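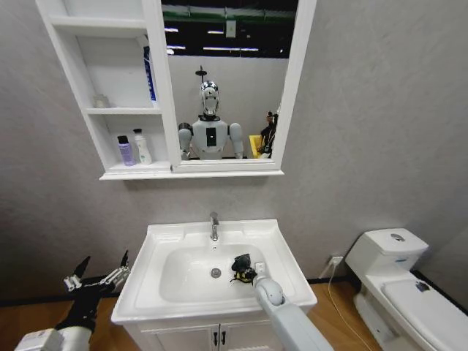
Tema 4. Juegos de gestión de recursos

Caso de estudio: Plollwood (editorial Nedisora)

Cada jugador dirige un aserradero junto al río Oler. La partida dura 5 rondas y gana quien sume más puntos de prestigio. La caja trae 64 cartas de encargo y un tablero central.

Fases de la ronda
1. Tala. Se colocan los peones por orden de turno.
2. Transporte. La madera baja una casilla por cada punto de caudal.
3. Venta. Los encargos se entregan en la Villa.

Concepto clave: cuello de botella. La Villa admite un solo cargamento por jugador y ronda, de modo que acumular madera sin encargos penaliza. Compárese con la subasta del tema 3.

Equilibrio: en unas 400 partidas de prueba, el primer jugador ganó más de lo esperado. La segunda edición le resta una moneda inicial.

Para la próxima clase
Leer el reglamento completo y proponer una variante para dos jugadores. Extensión máxima: una página. Entrega antes de las 14:00.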